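Section 6. Setting up the wrist camera and practicing the first cloth pick

If you have come this far in the Pistadska guide, your arm is bolted down, it homes without complaint, and it can carry a foam block from one side of the bench to the other. Well done! Cloth is a good deal less polite than foam, so please set aside a whole evening for this section and don't try to squeeze it in before supper. Most people in our workshop at Cultley needed two evenings, and Euan Strachan, who wrote the first draft of these steps, freely admits to four.

You will need the finished arm, the two-finger gripper from Section 4, the small camera and its bracket, the 2 mm hex key, a soft brush, and one knitted item you won't mind stretching a little. An old sweater or a knitted scarf is fine. Please leave the silk blouses for later in your career.

6.1 Before you start

1. Switch off the arm at the wall and wait for the light on the Sornell control board to go out. It takes its time.

2. Run a fingertip along the inner side of each gripper finger. If you feel a burr from the printer, take it off with fine sandpaper. A burr you can barely feel will catch a knit stitch and pull a loop out of it, and then you'll be explaining yourself to whoever owns the sweater.

3. Brush the grip pads clean. Lint builds up on them faster than you would think, and a linty pad slides.

4. Clear the bench of loose screws, tape and cable ends within the arm's reach.

CAUTION: Keep scarves, lanyards, long sleeves and long hair well away from the gripper whenever the power is on. The arm can't tell the cloth you gave it from the cloth you are wearing. Innes MacBrayne has a cardigan with one cuff noticeably longer than the other, if you'd like to see the evidence.

6.2 Fitting the camera

1. Slide the bracket over the wrist plate with the slotted side toward the fingers. There are two positions where it will seem to click. You want the second one, closer to the fingers.

2. Put in both screws and turn them until they just touch. Leave them loose enough that the bracket can still be nudged.

3. Plug the cable into the camera first and then lead it back along the forearm, leaving a slack loop at the wrist big enough to put your thumb through. Without the loop, the cable will pull tight when the wrist turns all the way over.

4. Turn on the power and open the camera window in the Lunde software. With the gripper closed, nudge the bracket until the fingertips meet at the bottom of the view, in the middle, left to right.

5. Tighten the screws a quarter turn at a time, going back and forth between them. Check the view again. It nearly always shifts a hair while you tighten, so go back to step 4 if you have to, and don't be discouraged.

Note: The two fingers should look like mirror images of each other. If one takes up much more room than the other, the bracket is sitting crooked on the plate. No amount of adjustment in the software will make up for that, so take it off and seat it again.

6.3 Grip settings for knits

Open the Grip page and enter these values. They are the ones we settled on with the workshop's own arm, and yours may want something slightly different.

Closing force: 127
Open position: 516
Closing time, in milliseconds: 3,000

The closing time looks terribly slow, and it is. Leave it there for now. A slow close gives the folds time to gather between the fingers, where a quick one tends to bat the cloth away or nip a single layer. Once you are getting steady picks you can bring it down in small steps, and Isla Chisholm's table in Appendix C shows how far she got with different yarns.

CAUTION: Do not raise the closing force to cure a slipping grip until you have cleaned the pads and tried again. The finger motors get hot when they are held hard against a load, and a warm motor in a printed housing is how we came to be on our third set of housings.

6.4 The first pick

1. Drop the knit on the bench in a heap. Don't fold it or smooth it flat. A heap has ridges standing up in it, and the ridges are what the fingers can get hold of.

2. Using the hand controller, bring the gripper over the highest ridge with the fingers open on either side of it.

3. Lower the gripper until the tips are just shy of the bench. Stop there. If you hear a scrape, come up a little.

4. Press Close and take your thumb off the stick while the fingers come together.

5. Raise the arm by a hand's breadth and hold it still. Look at the camera window before you do anything else.

6. Check how the cloth sits. You want it gathered into a narrow bundle between the tips, with several folds caught side by side. A loose flap hanging beside the bundle is perfectly all right at this stage. Hems are heavier than the rest of the cloth and like to hang where they please.

7. If only one thin fold is held, lower the arm, open the gripper, and begin again from step 2 a little deeper into the heap.

8. When you are happy with the grip, save a still with the Snapshot button and write the grip values in your log next to it. You'll be glad of it when you reach Section 7 and something has changed and you can't think what.

Note: Gray or cream knits are the easiest to start with. On a darkish bench top the stitches and the edges stand out nicely, and you can follow a fold with your eye all the way down to the fingers. Black yarn against our black fingers is a misery. Morag Skinner got around it by sticking a strip of pale tape on each fingertip, well clear of the pads.

6.5 If things go wrong

The cloth slides out on the way up. Clean the pads, then check that the tips meet evenly with nothing between them.

The view goes dark between the fingers. Thick folds shade each other where they are pinched, and this does no harm. If the whole view is dark, move your lamp to the other side of the bench.

Parts of the cloth look blurred. The camera has a fixed focus, set for the fingertips. Anything much closer or farther away will be soft.

The arm stops halfway with error 14. The cable loop is too short. See 6.2, step 3.

Kenneth Lindsay keeps the spare brackets and grip pads in the blue drawers by the workshop door, and he is happy to hand them out on Thursday evenings. Please write down what you take.
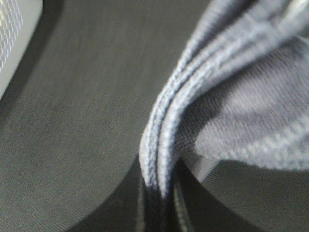

Figure 6-1. Wrist camera view of gray knit fabric gathered between the fingers, with the hem hanging to the right.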